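The planet table at Finstead

We've had so much fun with the furniture swap this July! Over 50 pieces came through the door, and this little table is my favourite by miles.

A great big ringed planet in soft green, with pale blue butterflies fluttering above it – who thinks of that? I love it. The top is properly scuffed and grubby, so it has clearly earned its keep.
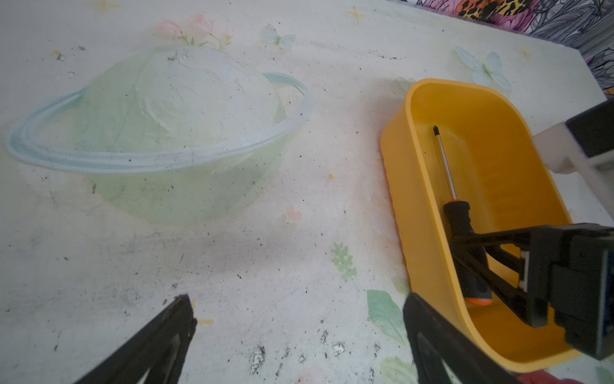 Luminița Toma wanted to sand the whole thing back and I begged her not to. A gentle wash first, then a coat of clear varnish over the print, and we'll see how the worn patches look after that. The yellow tray is staying with it too – such a cheerful pair!

More from the swap next week, including the Lerosero chairs.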